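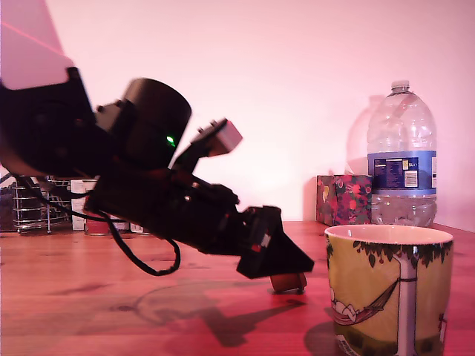
November, bench 2, started 9:40

Back on the block task after the mess with the cable tie. Plan for today was to get a decent pile of demos by hand guiding in the morning, then switch over to the remote handset after lunch and see if the two sets look anything alike when I plot them on top of each other. Spoiler: they don't, but more on that further down.

Setup first, so I can find it again. Arm is on the Maltberg config, gravity comp turned down a notch from where we left it last time. At the old setting it felt floaty and I kept overshooting on the way down to the table. Now it feels a bit like pushing a shopping cart with one bad wheel, but at least it stops when I stop! Gripper force is at the low preset. Logging goes to the Velitz folder as usual, new subfolder called hand_nov.

Did a warm-up run with no recording, then 15 demos by hand. Start pose, reach, close on the block, lift, carry to the right, set down, open, back off. I threw out the first couple almost right away (my elbow was in the way and I had to change grip on the forearm halfway through, and you can see the kink in the wrist trace from across the room). The rest are keepers, I think. The set-down is still the weak spot. I slow way down for the last bit without meaning to, so every demo has this long lazy tail where the block is hovering just off the wood and nothing much is going on. If we train on that as is, the arm is going to learn to dither, same as it did with the pegs.

Tried two things for the tail. One was trimming after the fact, which works but is boring and I don't trust myself to cut in the same place each time. The other was counting out loud while I move - one for reach, two for grab, three for lift, and so on. Sounds silly, works great. The tails got a lot shorter and the timing lines up much better from one demo to the next. I'm going to keep doing it, sorry to whoever is sitting at the next bench.

12:15, lunch. Left the arm powered, motors holding.

1:05. Remote control session. Took a while to get the handset talking again, the fix was to restart the bridge first and the handset second. Doing it in the other order gets you a connection that looks fine and drops every other command. Writing that down here in capitals in my head.

Remote demos are a different animal. Paths are straighter, since I tend to push one axis at a time, and the gripper closes much more cleanly because I don't have a hand on the arm dragging it sideways. On the other hand I have no feel at all for when the block touches the table. Pressed it into the wood twice, hard enough that the force limit kicked in at step 2223 on one run and the whole thing froze with the block pinned. Backed it off by hand, no harm done, re-homed and kept going. That run is saved as file 209 and I left it in on purpose, could be handy for the recovery stuff later. Please don't delete it.

Set the recording cap to 2000 steps after that. None of the good runs come close to it anyway.

Overlay plots are in the same folder. The hand set is a fat bundle that bows outward on the carry, the remote set looks like somebody drew it with a ruler. My guess is mixing them half and half will confuse things, so I'd rather train one on each and compare before we try anything clever. Dakville mixed theirs from the start, I want to ask them how they weighted it.

To do:
- redo the set-down by remote with the speed scale cut in half
- check wrist zero, it looked a hair off by the end of the afternoon
- reroute the loop of cable under the forearm, I keep bumping it with my knuckles when I guide
- copy hand_nov to the Thomas drive before it fills up
- try a start pose a little farther back

4:50, parked the arm and powered down. Remote set goes in a subfolder called remote_nov, first thing tomorrow.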